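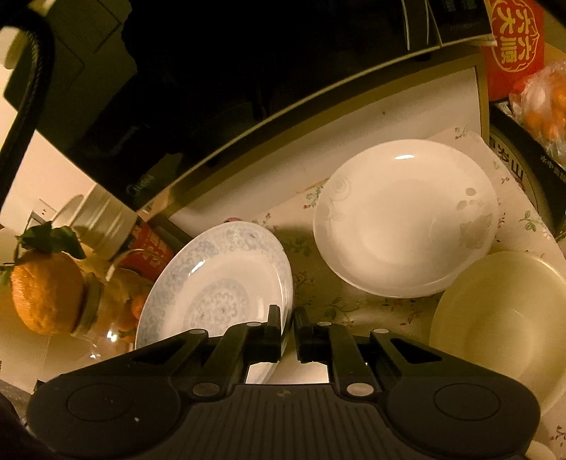
Hand-held gripper on the blue-patterned plate, Wundlow kitchen table

Budget thread! We're planning next year's gear for the dish-handling work and I've been in spreadsheets since 6 a.m. Loving it, weirdly.

1/ Right now we have 5 hand-held grippers. The plan is 12. Yolanda Bedoya wanted more, Shengli Xu wanted fewer and a better arm. We're splitting it: seven new grippers, arm moves to the November order.

2/ Spare pads! Please give them their own line. Ours were buried under "misc" and we kept running out. $504 covers the year, and I put it right at the top.

3/ Plates are the cheap part. A tilted plate with a patterned rim next to rose-rimmed white porcelain is a great little workout, and a box of mixed secondhand dishes from Kakbridge cost us $49. Best money in the whole sheet.

4/ Still open: charging. One shelf per kitchen or one big station at Flemum? Wanda Achterberg has priced both and I keep changing my mind.

5/ If you've bought grippers in small batches, how long did delivery take? Would love real numbers before I send this to Amparo!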